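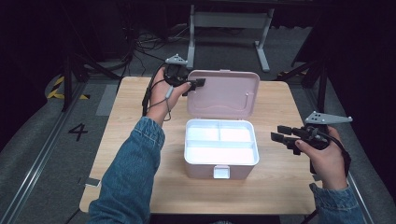
Two-handed work on the pink box with its lid up, one gripper in each hand.

Flakitz two-hand set, README

Read this before you train on anything! The May release has a fault in it, and I'd like you to hear about it from me before your policy starts squeezing things.

What's in it
There are 180 episodes, all recorded with a pair of hand-held grippers on a wooden table. Each one has video, a pose track for each hand, and finger opening for each hand. Names follow the old Montes layout, so your existing loader should work.

What went wrong
The finger opening on the left gripper freezes in 2 episodes. The cable plug had worked its way partly out, and our logger (Takia, the version before the fix) kept repeating the last good number instead of flagging a gap. No error, no blank rows, just a nice flat line while the fingers are plainly moving in the video. I found it when a replay on the arms closed way too hard and I had to slap the stop button. Nothing broke, but my hand was closer than it should have been, and I've moved my chair since.

The other 178 episodes passed the check. The bad ones are still in the download, in a folder called held_back, so please don't glob the whole tree – I did exactly that myself last week.

Running the check
Run check_opening on your copy. It compares the logged opening against finger motion in the gripper video and prints any stretch where the two disagree. It's slow, and it can get grumpy when a big smooth object fills most of the view and the fingers only show at the bottom.

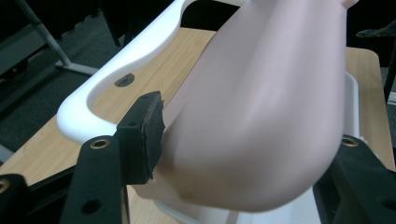 Consuelo Esteban wrote back that a flat line isn't proof of a fault, and that steady grips on rigid parts look the same in the Pritex logs. She'd like the check to ignore holds where the fingers are still in the video too. Fair point, and the current version does that.

Before any replay
Cap the closing force, keep people out of reach of the arms, and have someone on the stop button. If the opening goes flat while the fingers move, stop and look at the plug first.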